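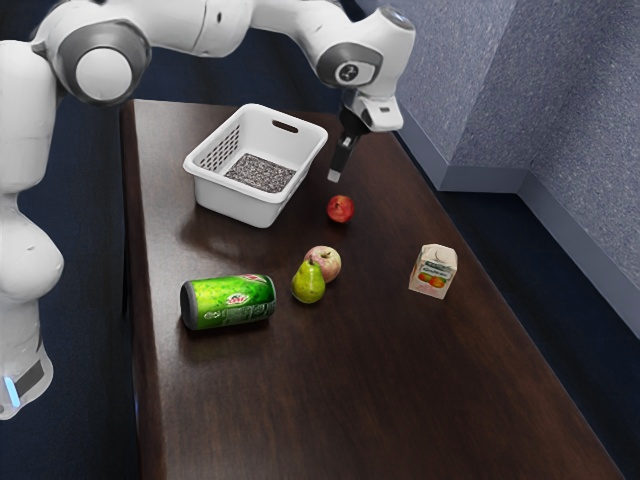
drellenwood_mom
Anyone else get a knot in their stomach before the phone rings? In February I woke up at 2 with that feeling, and by breakfast my sister had called to say Dad was in the hospital. He's home now and grumpy as ever – but I haven't slept right since.

skovov9
Sorry about your dad! I don't buy the premonition thing though. I get that knot every other week and usually it's just the chili. 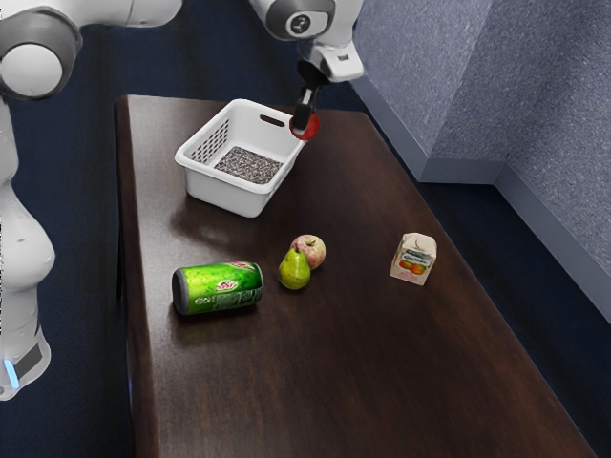 Mostly I get up, eat some toast and forget about it by lunch.

kandpal_3694
Disagree with skovov9. Mine came the night our basement flooded, 800 miles from home, and I'd never had it before.

drellenwood_mom
Ha, I did have chili that night. Still felt different to me. Do you two call home when it happens, or wait it out?

kandpal_3694
I call. Every time.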